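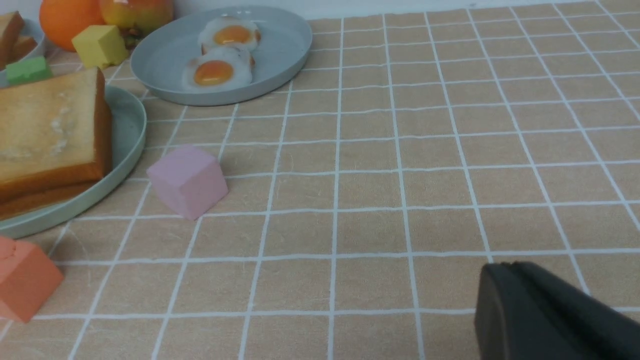

Losodska Tenants' Group questions savings claim on breakfast clubs

ENDBERG – The Losodska Tenants' Group said this month that it does not accept the city's claim that moving 7 school breakfast clubs to a single site at Vultham will save money or feed more children.

The plan counts 939 children as "reached." Sign-in sheets seen by the group show 561 who ate a meal in January. The group has asked twice what "reached" means and has not had a clear reply.

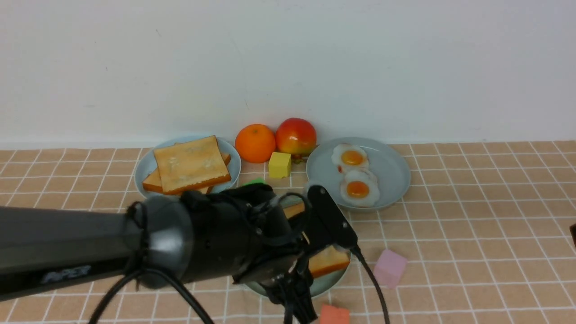
Travel costs left out

The plan has no line for buses. Families on Han Street would need to leave home before 7 a.m., and the group doubts many will.

The group also wants to see the menu. The city has promised a "full hot breakfast" at the new site, a phrase it has used before.
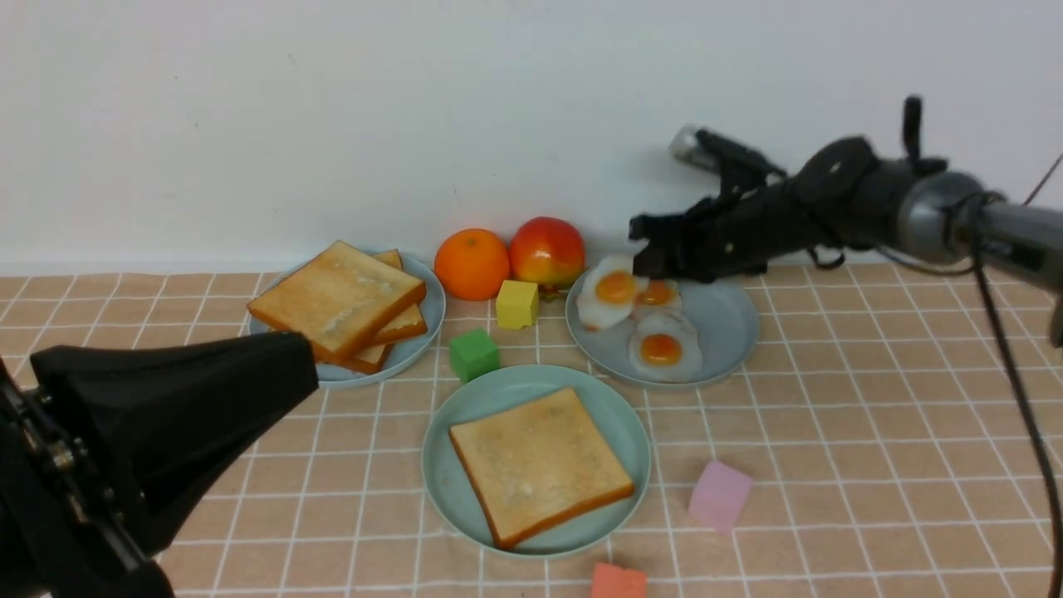 Vultham's kitchen was last refitted for events, and the city has not said who will staff it. Its budget sets aside $2,229 for food in the first term. Toast with an orange and an apple, much like the plastic toast and the fruit on the checked cloth, may be all that sum will buy – and the group would like the city to say so. It is asking for full figures before any club closes.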